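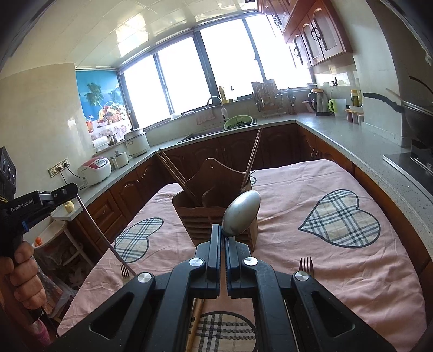

Kindeo Slatted Utensil Holder: review after one winter of use

Category: Kitchen storage
Reviewed by: Chidubem Okonkwo
Price paid: $74 with postage

The Kindeo is a brown wooden utensil holder with horizontal slats across the front and a tall back panel that curves up to a rounded peak. A hanging hole is drilled near the top of the panel. It stands on a table or bench, or goes on a wall hook. I bought it to replace a glazed crock that held spoons, forks and chopsticks in one mixed bundle and took on water at the bottom. It has been in daily use since April in a household of four adults, one of whom eats nearly everything with chopsticks.

Assembly

None. The holder arrives as one piece, in a carton with a folded card of care instructions. Mine had a rough spot on the inside edge of the lowest slat. I took it off with 200 grit paper and wiped a little food-safe oil over the bare patch. The colour matched after the second coat.

Stability

Long, light items are the hard case for any holder of this type. Chopsticks lean outward at the top, and if they all go in on one side the load ends up well off centre. I loaded mine on one side only, with a full bundle leaning left, and pushed the rim sideways with a luggage scale until the base lifted. The result was acceptable on a bare bench. On a tablecloth it was worse, as the cloth slides before the holder tips and the whole thing travels. Splitting the chopsticks into two bundles, one leaning each way, fixes most of this and is how we now keep it.

The tall back panel puts some weight high up and to the rear. It hasn't gone over backward, but I would not stand it at the edge of a bench with the panel facing out.

Drainage and drying

The slatted front lets air in and is the main reason to choose this over a crock. Spoons and forks put away slightly damp are dry by the next meal. Bamboo chopsticks take longer, and the tips that sit at the bottom take the longest. Kindeo's card says to dry everything first. We mostly don't, and after a winter of that there is a faint tide line inside the base. It does not smell and I have found no mould. Anyone who wants to load straight from the sink should buy a wire holder and a drip tray.

Capacity

Enough for our chopsticks plus the everyday spoons and forks, with no room for ladles or a spatula. Forks are awkward. Stored tines up they catch on each other, and stored tines down they can work between the slats. Ours have gone back to the drawer and come out at mealtimes. Spoons are no trouble at all, bowl up.

Hanging

I tested the hole with a single screw hook in a stud. It holds, but the holder swings when you pull something out with one hand, and the lower edge marked the paint. Two small felt pads on the back cured both problems. The hole is small, so check that your hook passes through before you drill. I gave up on hanging after a fortnight for a reason unrelated to the product, namely that Asabe wanted it within reach of the table.

Cleaning

Crumbs collect behind the bottom slat. A bottle brush reaches them; a cloth does not. The card says no dishwasher and I have followed it.

Compared with the Wavel

Ekrem Coşkun lent me his Wavel, a steel cylinder with a perforated base, for a couple of weeks. It dries faster, goes through the dishwasher and costs less. It is also noisy, and it shifts about on the bench when it is lightly loaded. For a wet area beside the sink I would take the Wavel. For the table, where things get picked out and dropped back many times through a meal, the Kindeo is quieter and easier to grab from.

Faults to date

One hairline crack at the end of the second slat, first noticed in the coldest part of the year with the heating on. It has not grown. I emailed the seller, Brudstead, and got a reply from Ese Ogbonna the next morning offering a replacement or a part refund. I took the refund.

Ratings

Build: 3.5 out of 5
Stability: 3 out of 5
Drying: 3.5 out of 5
Ease of cleaning: 2 out of 5
Value: 3 out of 5

Recommended for table use with dry cutlery. Buy two if you also want to store serving spoons.

Filed under: utensil holders, wooden kitchenware, chopstick storage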